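Your phone's clipboard remembers more than you think

Copy and paste is one of the oldest tricks in computing, and on most phones it still works the way it did on the first ones. You hold your finger on a word, drag the handles, tap Copy, and the text goes somewhere out of sight. Copy something else and the first thing is gone.

That has been changing for a while. Many keyboards now keep a history of what you copy, and several apps will share that history between your phone, tablet and computer. It is one of the more useful features to have arrived in recent years, and one of the easiest to miss. On the phone I use for testing it sits behind a small icon above the top row of keys, next to the stickers.

I spent most of July using Kullura, a clipboard app from a small developer called Hasholm. The free version keeps your last 100 clips. The paid one keeps 200 and lets you pin as many as you like. Clips are text, links or pictures, and each shows up as a small card with the name of the app it came from. 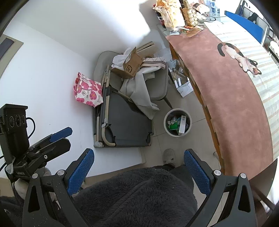

Two black grippers with blue finger pads.

Setting up takes a few minutes. You install the app, turn on its keyboard in the phone's settings, and decide whether to allow full access. Without full access you can still type, but nothing is saved. With it, the keyboard can read whatever you copy, so it is worth reading the privacy page first. Kullura says clips stay on the device unless you switch on syncing, and syncing is off to begin with.

Once it was running I stopped noticing it, and I mean that as praise. The address I send to delivery drivers is pinned. So is my membership number for the library, which I have never managed to learn. When I was filling in a long form for a parking permit, I copied four things from one email in a single go and pasted them one after another, without flicking back and forth between apps.

Searching is quick. Type two or three letters and the list shrinks as you go. It doesn't look inside pictures, so a screenshot of a booking reference won't come up unless you have given it a name. You can do that by holding down the card and choosing Rename.

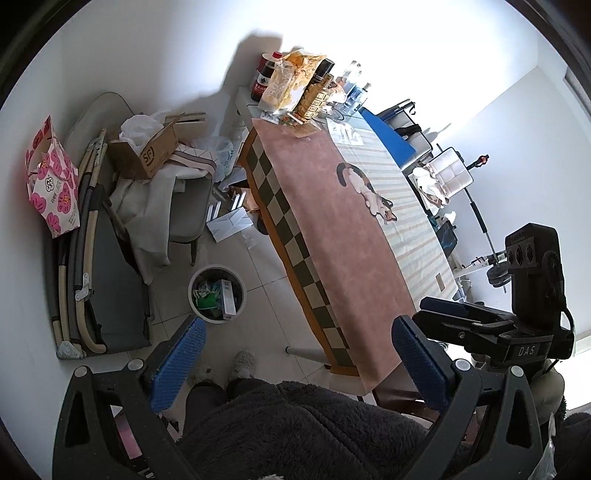 Syncing is where things get less tidy. I had Kullura on a phone, a tablet and an elderly laptop, and clips usually turned up on the other two within a couple of seconds. Now and then one took around 7 minutes, by which time I had given up and emailed it to myself. Pictures were slower than text, and on the laptop they sometimes arrived as a grey square that only filled in when I clicked on it.

The main rival is Usunard, which has been going longer and looks it. The settings run to several screens and the cards are cramped. Its syncing is steadier, though, and it has a good option called Grgić mode — the name is never explained in the app — that strips out fonts, colours and odd line breaks when you paste. Anyone who moves text from web pages into documents will want that. Kullura has a plain paste too, but you have to choose it each time.

Both apps let you exclude certain apps from the history, and you should do this on the first day. Put your banking app and your password manager on the list. Most password managers mark what you copy as private, and a well-behaved clipboard app will skip it, but I would sooner not rely on that. It is also worth setting old clips to delete themselves. I have mine clearing after a week, with pinned clips left alone.

If you only ever copy the odd link, the history built into your own keyboard is probably enough. Look for a clipboard icon above the keys, or in the menu behind the three dots. Some keyboards ask you to turn the feature on the first time, and some wipe everything after an hour unless you pin it.

I'm keeping Kullura on the phone and tablet for now. The laptop has gone over to Usunard, mostly for the plain pasting, and I've switched syncing off there altogether.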